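Relocation offer after store closing – is the package as good as they make it sound?

Posted in: Jobs & Workplace > Layoffs, Transfers and Closings

unionlapsed

I work for Borix, the regional grocery and household chain. Our store is closing in January and we were all called into the break room in two groups and told about it. Everyone with more than a year in got an envelope. Mine has two choices in it. One is severance, a week's pay for each year. The other is a "guaranteed transfer" to the Orken store, which is 139 miles from my house, with a relocation payment of $497 a month for the first 10 months.

I have been there 11 years, the last six as a department lead on the household side. My husband has a job here that he likes fine and that pays less than mine. We have one kid in middle school and one who is out of the house.

My manager keeps saying the transfer is the smart move because I keep my seniority and my vacation weeks. He also says the Orken store is "the future of the company." I have heard that phrase before. They said it about our store when they put in the new freezers.

What I want to know:

Is the word "guaranteed" worth anything in a letter like this?

Does the monthly payment get taxed?

If I go and they close that one too, do I still get severance for the 11 years, or does it start over?

The letter says I have until the end of the month to sign. HR is one phone number that goes to a recording. I would like to hear from people who have done this, please, not from people who think I should start a business.

3 replies

pallet_jack_blues

I took one of these. Different company, same envelope. I'll go through your three and then tell you what it was like, because the two things don't have much to do with each other.

On "guaranteed," read what comes right after it. Mine said guaranteed placement "in an available position." I was a lead too. The available position was overnight stock at my old rate for 90 days, and after that at the rate for the job. Nothing in there was a lie. If your letter doesn't give a job title, an hourly rate and a number of hours per week, then you've been guaranteed a building. Ask for those three things in writing. If they tell you it will all be worked out when you get there, it has already been worked out and you won't like it.

On taxes, mine came through payroll and was taxed like wages. I'd assume yours will be too until somebody in payroll tells you otherwise in an email you can keep. So don't budget on 497. Budget on what's left of it, and then look at what a one-bedroom rents for near Orken. I have a feeling whoever picked that number did not look.

On severance, this is the one I'd lose sleep over. Seniority for vacation and seniority for severance are often written up separately. Keeping your vacation weeks tells you nothing about the other. There should be a plan document behind the letter. Ask for the whole thing, and look for the words "service date" or "date of hire," and for anything about what happens when you "accept comparable employment." In mine, signing the transfer meant giving up any claim from the first closing, and the clock for the next one started on the day I signed. I found that out when it was too late to matter.

Now the living part. I went ahead on my own and drove home on my days off, which were never the same two days. The work itself was the easy bit. A shelf is a shelf, and the tags go on the same way they did at the old place.
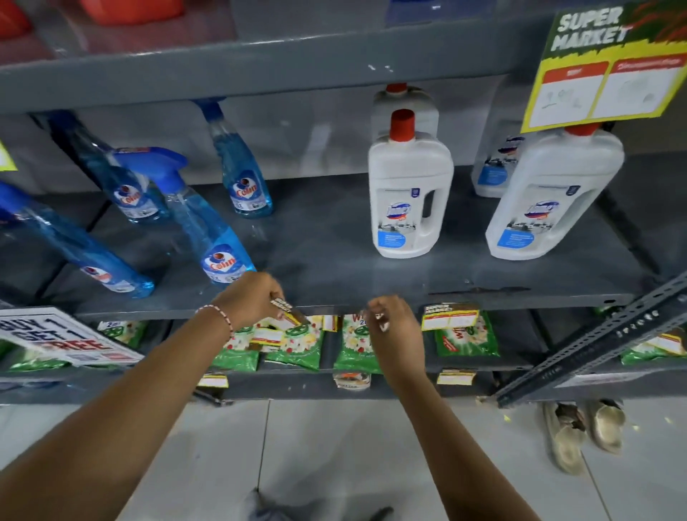
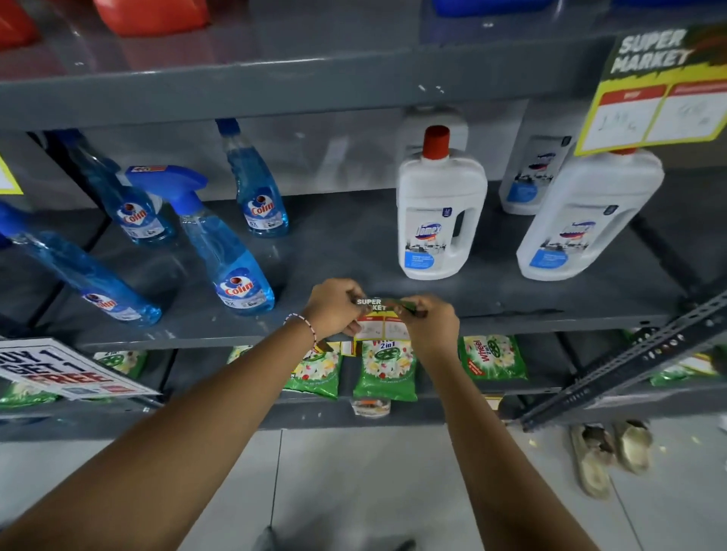 What I wasn't ready for was being new at 46. I knew how to run a department and I was asking a kid where they kept the box cutters. The people in the new store had been told that transfers were coming and that hours would be "rebalanced," so you can guess how glad they were to see us. Most of them came around. A couple never did, and I can't say I blame them, they lost shifts so I could have some.

The drive ate more than I figured. I put new tires on twice. I missed most of a school year. My wife handled it better than I did and says so.

Would I do it again? I lasted until the payments ran out and then found work back home for a dollar and a half less an hour. If I'd taken the severance and found that same job in the first month, I'd have come out ahead. I didn't know that job existed, though, so maybe that's not fair to the me who signed.

One more thing. Find out if you have to pay any of it back if you leave early. Mine had a clause for that on the last page, after the signature line.

SunnySideMover

We moved for my husband's job with Rønning (warehouse, not retail) and it was the best thing that ever happened to us!! New town, new friends, the kids love it. You just have to have a good attitude going in. If the company is offering to pay you to move then they obviously value you. I would go for it. You can always come back if it doesn't work out.

latecoffee70

With respect to the reply above me, they are offering to pay because it's cheaper than severance for a lot of people, and they know a good share of those who sign will quit before spring. Somebody who quits gets no severance. I wouldn't read any affection into it.

I did payroll for Jendent for a long time and saw two closings from the office side. I'm not a lawyer and I don't know your state. A few things from the other side of the desk:

The deadline in the letter is softer than it looks. We moved it for nearly anyone who asked in writing and said they were waiting on documents. Send the request by email and by mail, say exactly what you're waiting for, and keep a copy. Phoning the recording does nothing for you.

If you have a union, or had one (your user name makes me wonder), call the local even if you quit paying dues. There may be a closing agreement that covers your store, and it may say something different from what's in the envelope.

Before you turn down the transfer, call your state unemployment office and ask how they treat a refused transfer at that distance. Where I worked, a job that far off wasn't usually held against people, but "usually" is my word and you need theirs. Don't take your manager's answer on this. Ours used to tell people they'd lose their benefits for refusing. Some of them believed it and moved.

Health insurance. Check whether coverage carries over without a gap if you go, and what day it ends if you don't. Last day worked and last day of the month can be four weeks apart.

I'd also ask how long the lease runs on the Orken building. They may not tell you. In a small place, though, the county records office or the local paper sometimes will. One of our "future" stores had 14 months left on its lease when people were loading up trucks to go there. The office knew. I knew, and I wasn't allowed to say.

As for your manager, ask him whether he's transferring. I'd be curious.

unionlapsed

Thank you, this is more than I got out of anybody with a name tag. I went back and looked and there is no job title in mine. It says "a position consistent with business needs." No hours either. There is a repayment clause – 12 months, prorated – on the back of the page I thought was blank.

I've emailed for the plan document and asked for more time. I'm calling the local tomorrow, and yes, I stopped paying in when the dues went up, so we'll see how friendly they are.

I asked my manager if he was going. He said he's "exploring options."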